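4.3 Fetching a can from a shelf

Before you start: the Bekstead arm must be homed (section 3.1) and the wrist camera must show a live picture on the Wadent panel. Keep hands out of the shelf while the arm is powered.

1. Stand full cans upright, with a gap between them wide enough for one jaw.
2. On the panel, choose Chores > Fetch > Can.
3. Set the approach speed to 200. The factory setting of 1000 is for open tabletops only.
4. Open the jaws fully and bring the arm level with the front lip of the cabinet.
5. Touch the can you want on the panel, then press Confirm.

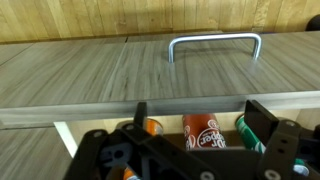 Figure 12. Wrist camera view with jaws open at the shelf. The red Dr Pepper can is in the centre, between an orange can and a green one.

6. Check that neither jaw will strike the cabinet edge. If one will, press Hold and lower the wrist.
7. Press Go. Stay within reach of the stop button until the arm has backed clear.

Note: a handle on the cabinet can be taken for a target. If the marker lands on it, press Clear and repeat step 5.

Caution: do not use Fetch for glass or for open drinks.

What to expect: in our trials at Dolludgate the arm completed 824 of 1724 fetches without help. Most failures came from leaning cans or cans standing too close together. A person is still much quicker at this job, and the arm should not be left to do it alone. Loading the shelf is not supported in this release.

If the same fault appears twice, save the log and send it to Nandi Mnguni in Support.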